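Home | Guides | Grippers | Cameras | Contact

How to compare two hand-held grippers before you choose one

Print this page | E-mail this page

Last updated: 1/1/25

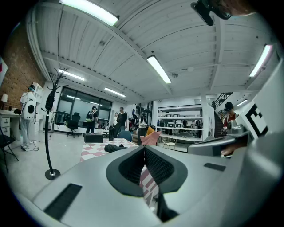 Many people ask us which gripper they should take for collecting demonstrations, and my answer is always the same: try both on one table, on one day, with one person. If you change the person or the table, you will compare these things and not the grippers. In June I did such a comparison at our place in Stoltitz, between the Hamel and the Clallura, and I describe the way of working so that you can repeat it.

What you need

Both grippers, fully charged. One table with a cloth that does not slide. A kitchen scale. A few objects of different hardness; I use a sponge, a wooden spoon, a plastic cup and a folded T-shirt. A notebook, paper is fine.

Step 1. Check the fingertips

Close the fingers slowly and look at them from the front. They should meet at the same height. On my Clallura the left finger was 2 mm too low, and it needed one screw to correct. Wipe the inner surfaces with a damp cloth and let them dry.

Step 2. Weigh the tool

Put each gripper on the scale with its cable. The Hamel was 131 grams heavier than the other one. It does not sound like much, but the wrist feels it before lunch.

Step 3. Look at the camera view

Record a short clip with each tool and watch it on a big screen. With a wide lens you see a lot of the room, also the lamps in the ceiling. Check that the exposure stays calm when you turn the tool toward a light. Check also that the fingertips stay inside the view when they are fully open. If you track with printed markers, move the tool slowly along the whole table and note where the marker is lost.

Step 4. Do the same task many times

Pick up each object, move it to the other side of the table, and let it go. Make 16 rounds per object, then change the gripper and start again. Write down each drop immediately. Take a break between the tools.

Step 5. Read the notes the next morning

The Hamel held the cup better, the Clallura was much nicer with the T-shirt. For the Pledumska project we took the Clallura, as we had roughly 500 clips of clothes to record. For hard objects I would take the Hamel again.

Gaspard Moulin

Back to Guides | Next: Cleaning the lens | Top of page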